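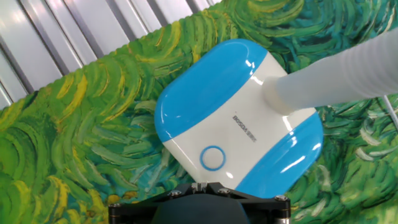 Pellora, 8th September

Okay, thread time. My feed this week is wall-to-wall people asking if robots can do chores yet, and I have feelings, because chores are most of my week. I run the back of a small repair and resale shop. Cleaning, sorting, testing, bagging, repeat.

So, the chore up top: a white and blue plastic gadget with a ridgy hose coming out of it, on a green swirly surface that looks like somebody went at it with a very full paintbrush. I love that green so much. Black gripper right up close to it.

The job I'd want done, in my words: pick up the thing, wipe the thing, coil the hose, put thing and hose in a bag together. That's it! I do it with the radio on and half my brain on lunch.

Let's start with "pick up the thing." Look at how round those ends are. And glossy! Shiny rounded plastic is a pain for me and I have skin. You squeeze a little too low and it pops up out of your fingers like a wet bar of soap.

I've read a bunch about how grippers deal with this (softer pads, slower closing, going for the flattest bit they can find) and I think picking up is the part that's closest to done. If you told me a machine could grab one of these 40 times in a row I'd believe you.

Then there's the hose. Hoses are my villain. A hose doesn't stay where you put it. You lift the body and the hose decides to come along, or it catches on the edge of the bench, or it swings around and knocks over your spray bottle.

Same goes for cords. There's a thin white cable lying across the green over by the hose, and anything thin and bendy like that is the stuff I'd be nervous about. I snag cables myself, all the time, with two eyes and years of practice.

Somebody's going to reply with that towel-folding video. I've seen the towel video! I like the towel video! Check the corner of it and see if it says what speed it's playing at. A lot of those clips are sped up 4 times, which is fine, just tell people.

Also a towel is forgiving. Fold it badly and you've got a badly folded towel. Coil a hose badly and it kinks, and then I'm the one standing at the counter explaining a kinked hose to a customer.

Wiping is sneaky hard too. Everyone assumes wiping is the easy one. But you have to hold the thing still AND push on it AND keep turning it AND not press the button by accident. There's a round button with a blue ring right on the white part. Guess how often I press buttons by accident while wiping. (A lot.)

And how does it know when it's clean? I tilt stuff under the lamp and look for smears. On shiny plastic you get those bright streaks from the lights, and half the time I'm scrubbing at a reflection. I'd love to know if a camera gets fooled by that as much as I do.

Now the shop side, since a few of you asked. Back in June I sat through a sales call with Hubmann, who wanted to put an arm on our bagging table. Nice people, good slides. I asked what happens when the next item isn't the same as the last item and the call got a lot quieter.

That's the whole thing with a shop like mine. We take in maybe 200 items in a decent week and hardly any of them match. A factory doing 300 of one identical part before the morning break, sure, get a machine, you probably should have one already. Mine goes hair dryer, lamp, toy piano, something with a hose, waffle iron.

I also tried Doltent, the sorting app, you hold your phone over the bin and it's supposed to tell you what everything is. It did pretty well on books and shoes! It called a desk fan a "wheel." I kept it for the books.

Plostik, the place across the lot that molds buckets and lids, has automated nearly all of their stacking and it's great. I go over there on my break sometimes just to watch. Lids, lids, lids. It is so soothing, I could stand there until closing.

But same lid every time, same spot every time, same way up. Nothing is trailing a hose. Nothing is lying at a slant with its cord wandering off somewhere.

So where am I on "can they do chores yet"? Some pieces of chores, yeah, I think so. Grabbing, moving, putting in a bin. I'd hand over the putting-in-a-bin part tomorrow, my shoulder is begging me.

Whole chores start to finish, with the weird middle bits where you stop and go "hm" and flip the thing over? I haven't seen one I'd leave alone with my stock overnight. Show me a clip that proves me wrong and I'll happily repost it.

What I'd pay for right now: something that holds the item for me. Just holds it, at any angle I want, nice and steady, while I do the wiping and the hose. A third hand! I'd even be fine with it being slow.

And for home, my vote is the dishwasher. Unloading, specifically. Forks in the fork slot. I don't care if it takes all afternoon, I'm at work, take your time, buddy.

Replying to a couple of you at once: yes, I know robot vacuums count. Mine gets about one good lap in before it eats a sock. I still run it every day and I still pick up the socks first, so you tell me who's doing the chore.

Okay, break's over, there's a bin of extension cords waiting for me and every one of them is tied to the others. If your machine can do THAT, my DMs are open.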